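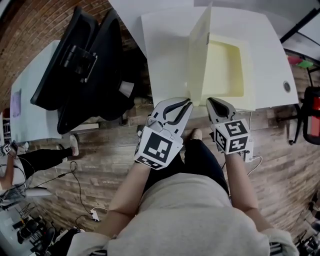 Cream cardboard box on the white table, lid flap up.

Forums > Workspaces > Desks and Tables > White tables, brick room

vesteves
We have white tables in a room with a red brick wall and a wood-plank floor. I do most of my box folding and packing on them. The tops show every scuff from cardboard. Do I put something over them or just keep wiping? Budget is 300 for the whole room, 4 tables.

palley_mf
Wipe them. Dish soap and a soft cloth. Cardboard rub is mostly dust and comes right off. I'd spend the 300 on cable covers – you have a black cable running across the floor to a little white adapter, and chairs near it.

carrillo88
Disagree on wiping only. I fold 1,000 boxes every August and the finish went dull along the front edge, where the boxes slide. Get a desk mat.

palley_mf
A mat covers the grommet hole, and then people run cords over the front.

vesteves
The hole is near the right edge, so a shorter mat would clear it. I tried a thin sheet first.
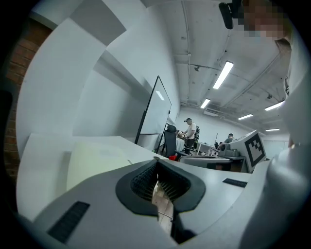

Re: Sheet or mat?

carrillo88
Pale yellow-green is easier on the eyes than bare white, I'll give you that. Does it slide when you fold on it?

vesteves
A little. I tape the back corners.

palley_mf
Tape leaves glue on a white top. Use shelf liner under it, cut an inch short on all sides.

carrillo88
Shelf liner is fine. I still say mat.

vesteves
Going with liner on one table and a mat on another. The cable gets a cover either way – ordering that today.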